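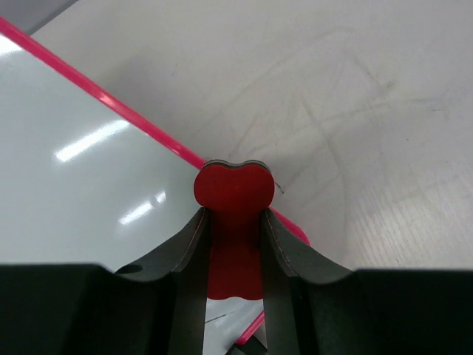
Fengying Lu wrote that she had the same problem with her parish council last winter, and that I should ask on this site before I complain to anybody. So I am asking.

Who decides about a bus shelter, the parish council or the county council?

Posted by Annelies Auer

I live in Jalon, in the lower part of the village. In February our parish council voted to remove the shelter at the stop by the chapel. The clerk told me by telephone that the county had asked for it. I then wrote to the county, and they answered that the shelter belongs to the parish and that they have no opinion. Both letters were polite, but they cannot both be right.

The minutes say only "shelter, agreed to remove". There is no price and no reason. It was also not on the agenda which was hung on the notice board, I have a copy. I am not a British citizen but I pay council tax here and I am on the register for local elections. May I speak at the meeting, and may I see the letters between the two councils?

Posted by Fengying Lu

I will put here what I learned with ours, so that other people find it too.

The shelter and the stop are two different things. The pole and the timetable are normally a matter for the county, but the shelter is very often the property of the parish. Ask the clerk for the asset register. If the shelter is in this list, then it is theirs and the decision was theirs also.

Then the agenda. A parish council in England should not decide a matter that was not on the agenda for that meeting. If it is missing, write to the clerk, quote the item from the minutes, and ask that it is put on the next agenda and voted again. Ours did this without any quarrel.

For the letters you make a freedom of information request. An e-mail is enough, with your name and what you want to see. They have up to 20 working days. Your nationality plays no role in this. For the speaking, look in the standing orders for public participation. We had 2 minutes each, so I wrote my text on paper and practised it at home.

Posted by Grutalus

waste of time, they have already made up their minds. get 45 signatures and send it to the local paper, worked for our playground

Posted by Annelies Auer

Thank you both. The asset register came this morning and the shelter is on it, on page 35. I have sent the request for the letters and I have asked the clerk about the agenda. The next meeting is on a Saturday, which is unusual for them, and I will go.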